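Slide 4: Clothes that last

Start with my favorite number — 72 washes! That's what the Titari cotton got through before the collar gave up. Let it sink in, then ask who still owns a shirt from high school.

Polos do best on a hanger, top button done up. Knits get folded, always. 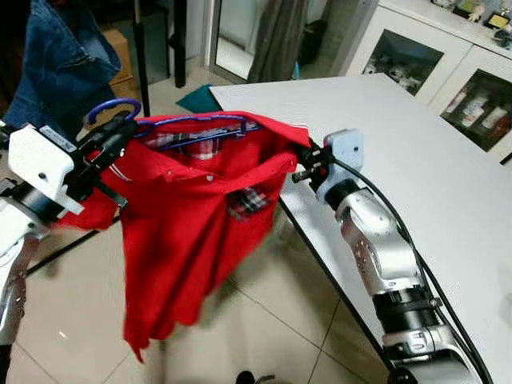
Slide 5: Mending

Pass the Boletia thread samples around (bring them back, please!). Show the collar-flip trick slowly, it's so satisfying. Then questions.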